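Vurmont FAQ
Frequently asked questions about the paper, the code and the cushions

Last updated July 21, 2025

What is Vurmont?

Vurmont is a method for teaching a household robot to tidy soft furnishings using practice it gets almost entirely in simulation. The name refers to the training method. The policy that comes out the other end is called Zedov, and the simulator we run it in is Hakau. We apologize for having three names. There was a fourth, but it was cut for space.

What is the main result, in one paragraph?

If you train on many untidy rooms, you get a robot that copes with untidy rooms. If you train on tidy ones, you get a robot that is very good at rooms with nothing to do in them. We measured the gap between the two, and it was larger than we'd guessed. The part we think is new is how Vurmont picks the next room: it favours layouts where the policy disagrees with itself about where to reach first.

How does it measure disagreement?

We train 2 copies of the policy from different random seeds and show both of them the same room. If they propose similar first moves, the room is retired. If one heads for the pillow and the other heads for the blanket, the room goes back in the pile. Reviewer 3 called this "an ensemble with a small budget," and we have no rebuttal to offer.

How many rooms are there?

1,332, built from nine base layouts. Everything else is variation in furniture angle, fabric, lighting, doors and how badly the throw has been thrown. We don't count mirrored rooms separately, although we did in the first preprint, and several people wrote to us.

Why soft furnishings? Why not dishes, like everyone else?

Dishes hold still. A pillow changes shape when you grasp it and a blanket has no obvious front, back or handle, so a policy that has memorized one good grasp gets found out quickly. Also, one of us has a dog and feels strongly about the chesterfield.

Does it work on a real robot?

Sometimes. We ran 600 real trials in our lab apartment. Pillows went well. Blankets went well when they were lying more or less flat, and poorly when part of the blanket was trapped behind a cushion, where the usual outcome was a long, firm tug followed by a timeout. The full table is in the appendix, including the colour-coded failures. Red is bad. Dark red is where we had to go and get the broom.

What counts as a success?

Pillow tasks succeed if the pillow ends up upright against the back cushions and stays there until the end of the episode. Blanket tasks succeed if the throw is off the floor and fully on the seat or the back. Neatness is not scored. We tried scoring it, and the authors could not agree on what a neat blanket looks like, so we had no business asking a network.

How realistic is Hakau?

Realistic enough to be useful and not so realistic that we'd bet the grant on it. Most of the effort went into fabric, because early versions had cushions that behaved like bricks and the policy learned to shove them accordingly.

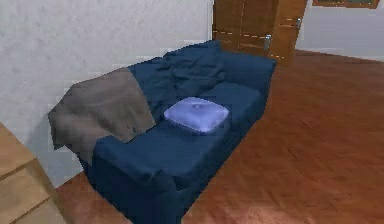

Creases turned out to matter more than wall texture or flooring. When we flattened every wrinkle and left the rest alone, pillow performance hardly moved, but blanket performance dropped sharply – the policy seems to use folds to decide where there is slack to grab. Randomizing the walls bought us very little. We left it in anyway, as it was a summer student's project and the walls are quite nice.

Do I need your exact hardware?

No. The policy outputs gripper positions, and your own controller handles the rest. The Dubey lab has it going on a different arm from ours and reports the same trouble with trapped blankets, which we found oddly comforting.

Can I get the code?

The simulator and training scripts are out now. Trained weights will follow in August, once we've sorted out a licence that all the authors' employers will sign. Please don't email to ask which day in August.

It crashes when I load a room with a door in it. Why?

You have the old collision meshes. Delete the cache folder and run the setup script again. If it still crashes, set the doors to static. Training doesn't need them to move.

Who do I contact?

Ryszard Dudek looks after the repository and answers issues in batches. Include your log file and the room seed. Reports that say only "the couch is wrong" will be closed, even when the couch is wrong.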